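# Can a machine do the chores yet? Your questions, answered

We run the Triritz trials from our workshop in Mellisby, and the same handful of questions turn up in the post every week. We've gathered them up here, so do have a read before you write to us (though we like hearing from you all the same!).

**Will it do my washing-up?**

Not yet, I'm afraid, or at least not in a way you'd want to stand and watch. Plates on their own go fairly well. A full sink, with forks hiding under the bubbles and a lid wedged over a saucepan, is still a muddle, and we'd rather say so than send you a glossy film of the one good go.

**What about small shop-floor jobs?**

We're a good deal more cheerful about these. Picking light parts off a bench and popping them in a tray is the job we practise most, and in November we ran 470 tries of it with Cista, who pack fittings for a living and have very firm views on how it ought to be done. The machine managed 333 of them without help. A person would have had the lot finished before their tea went cold, but it's a long way up from where we began. 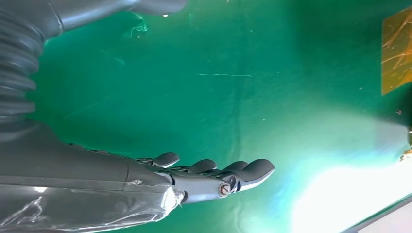
*Four padded fingers over the green worktop, with clear film round the forearm.*

**Why are shiny surfaces such a bother?**

Glare, mostly. A bright patch of light can wash out whatever is lying in it, and clear plastic is nearly as bad, as its edges come and go depending on where you look from. You and I tilt our heads without thinking about it – a machine has to be taught to go and take a second look.

**Can it fold a shirt?**

It can fold a tea towel, slowly. Shirts take up to 115 seconds each and the sleeves are anyone's guess.

**Can I come and see it?**

Please do! We open the doors on Monday afternoons, and the Yakubu building has a ramp at the side entrance. Groups are limited to 2 at the bench at a time, so you may have a short wait by the kettle. Ring the bell twice, as the first one often gets lost under the noise of the fans.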